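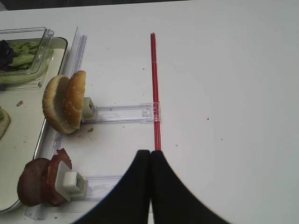 # Stoltbridge library opens its toy and game lending shelf

Stoltbridge families can now borrow a marble run, a train set or a three-hour board game on the same card they use for novels. The toy and game shelf at the Stoltbridge Public Library opened in June with 200 items ready to go home, and by noon on the first morning the line at the desk ran back past the newspapers!

The shelf is the work of children's librarian Rehema Waweru, who has wanted one ever since she borrowed a puppet theater from a toy library while visiting her sister, and then had to give it back before the second act was written. She spent the winter asking parents what their kids played with for a week and then forgot. The answers filled a notebook: building sets, play food, wooden trains, every kind of dress-up hat.

"A week is plenty for a lot of toys," Waweru said. "Then somebody else gets the fun of opening the bag."

Most of the collection came from closets right here in town. Families dropped off donations at the Bromik Street branch through the spring, and the Cieślak hardware store gave clear storage tubs and a very welcome stack of zippered mesh bags. Every item has a laminated card tied to it that lists the pieces, so a borrower can check before leaving and check again before coming back. Missing one piece is fine (it happens, and the staff keep a jar of spares). Missing half the train track means a phone call.

The pretend-play section has been the runaway favorite. Toy kitchens are too big to lend, but the play food goes out in baskets, and there is a waiting list for the lunch counter set. Clip-together construction kits are close behind, with the older kids especially, and several have come back with drawings tucked inside showing what the last borrower made.

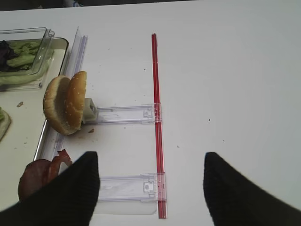

The drawings are now going up on the wall beside the desk, and Waweru hopes to cover the whole thing by the end of summer vacation.

Cardholders may take 2 items at a time and keep them for 27 days, with one renewal if no one else is waiting. There are no late fees. Toys with small parts carry an orange dot on the tag and go only to households with children over 3. Everything gets wiped down when it returns, and soft toys aren't part of the collection for now.

Grown-ups haven't been left out. Ilham Tuhumury, who runs the evening game table, picked out the strategy and card games and has been teaching anyone who wanders over. Her own pick is Dusum, a tile game her grandfather taught her, in a set he carved himself. She made a copy for the shelf out of basswood and wrote the rules on a single sheet.

"You learn it in ten minutes and argue over it for years," Tuhumury said. "I've already lost to a nine-year-old."

The game table meets in the reading room at 6:30 p.m., and beginners are very welcome. Players can check out whatever they tried that night on the way home.

Donations are still being accepted at either branch during open hours. The library would love more floor puzzles, balance toys and anything with ramps. Batteries should be taken out first, and boxes aren't needed. Anyone looking for a particular item can search the online catalog under "toys and games" and place a hold, the same way as for a book. Waweru says the marble run already has eleven.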